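Two grippers, one crowded basket: Dornia group spends May finding out which hand does the better job

Reading time: 6 minutes

There is a certain kind of quiet that settles over a room when people are waiting for a machine to pick something up, and anyone who dropped by the handling lab during May will have heard a good deal of it. The Dornia group has spent the month putting two parallel-jaw grippers through the same long set of tries, on the same arm, over the same basket of toys and odds and ends, and the last of the 700 attempts was finished a little after four in the afternoon to a small round of applause and, I'm told, a rather good lemon cake.

The two grippers will be familiar names to people who follow this sort of thing. The first is the Flakudel, a stiff-fingered design that has been in use at Dornia for a couple of years and has picked up its share of scratches along the way. The second is the Asesgate, newer and a good deal softer at the fingertips, which arrived over the winter and has had people arguing happily over lunch ever since. Both have two fingers, both open to much the same width, and both bolt onto the same wrist with four screws, so swapping one for the other takes only a few minutes once you know where the hex key has gone.

What the group wanted to know was simple enough to say out loud: if you ask an arm to reach into a basket where everything is touching everything else, and lift out one named thing and set it down in a box, which hand gets it done more often? The answer took the better part of a month, and Zhenhua Han, who planned the trial and sat through most of it, is the first to admit that she had expected to be done in half the time.

"I had it all drawn up on one sheet of paper," Han said, laughing. "Then we ran the first afternoon, and I went home and drew it up again. A basket is a wonderful thing to test with, but it does not stay the way you left it. You take out one toy and four others roll over."

That turned out to be the heart of the matter. Earlier comparisons at the lab had been done with objects set out neatly on a flat surface, with a good hand's width between them, and on that kind of test the two grippers were so close that it was hardly worth printing the chart. Han and her colleagues felt, quite reasonably, that very few people keep their belongings laid out that way. So out came the mesh basket, and with it a long and friendly discussion over what ought to go in it. 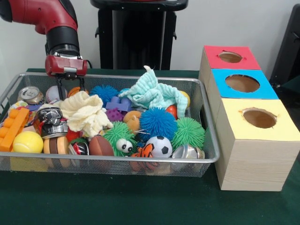 Dornia Robotics – Handling and Grasping Group

The mix was chosen to be awkward in as many different ways as possible. A tennis ball gives a little when it is squeezed and a baseball hardly gives at all. Aluminum cans went in too, crushed ones among them, on the grounds that a crushed can never offers the same two sides twice. The crumpled cloths were Han's own idea, and she stands by them, although there were afternoons when she was alone in doing so. A cloth hides what is under it, drapes over its neighbors, and has a way of coming up with a passenger. The spiky rubber balls, on the other hand, were liked by all. They are easy to get hold of from almost any direction, and they gave the team something to be cheerful over when the cloths were going badly.

Every attempt followed the same steps. The basket was emptied and refilled, the arm went back to its starting position, and the controller was given one item to find. It then had a single try at reaching in, closing on the item and lifting it clear. If it carried the item over to the boxes and let go of it there, that was a full success. If it lifted the item and then lost it on the way, that went down in a separate column, which the group came to call the heartbreak column. Each gripper was given half of the attempts, and the running order was mixed so that neither one got all of the fresh mornings or all of the tired late afternoons.

Software called Yin did the thinking. Yin is the group's own controller, and it decides where the fingers should go and how hard they should close. For the trial it was kept exactly the same for both grippers, apart from the settings that tell it how long and how thick the fingers are. This was a point on which Han was very firm. It would have been easy to tune Yin a little for one hand and then a little for the other, and to go on that way until June, and by then there would have been no saying whether it was the hands or the tuning being compared.

And so to the result, which I know some readers will have skipped ahead to find. The Asesgate managed full success on 342 of its attempts, close to a clean sheet, and it did particularly well with anything round. Its softer fingertips settle against a ball and seem to hold on to it, even when the fingers have come down a little off center. The Flakudel finished behind it overall, mostly on account of balls that slipped out sideways as the fingers closed. Where the older hand came into its own was in tight corners. Its fingers are thinner, and it could slide down between an item and the wire side of the basket in places where the Asesgate would push everything along in front of it.

"If you only looked at the totals, you would throw the Flakudel in a drawer," said Han. "I wouldn't. There were picks down by the mesh that I had written off, and it went in there and got them. I would love to have those fingers with the other one's tips."

That may well be where things go next. A set of slim fingers with soft pads is being drawn up now, and if the first pair can be made in good time, they will go on the same wrist, over the same basket, for a shorter trial later in the year. The group would also like to look harder at the cloths. Both grippers could pinch a fold of fabric well enough, but Yin had a habit of choosing a spot where the fold lay flat across something hard, and then there was nothing to pinch. Nobody counts that as the fault of either hand, and the people who look after Yin have taken it away to work on – with good grace, it should be said.

There were smaller lessons too, of the kind that rarely make it into a report. The dark cloth on the table stopped things rolling when they were dropped, and it will stay. The colored tops on the boxes made it easy for a tired person to see at a glance which one was meant, and they will stay as well. The wrist screws need checking at lunchtime as well as in the morning. And whoever is refilling the basket ought not to be the one writing down the scores, because it is very hard not to give a favorite toy a slightly kinder spot near the top.

Full tables from the trial, with the attempts split by item and by gripper, are being tidied up and will be shared with partner labs once they have been checked a second time. Anyone at Dornia who would like to see the two hands side by side before then is welcome to come by the lab after three in the afternoon, when the arm is usually running and Han is usually somewhere near it. She is also taking suggestions for new things to put in the basket, and would be especially glad of anything floppy.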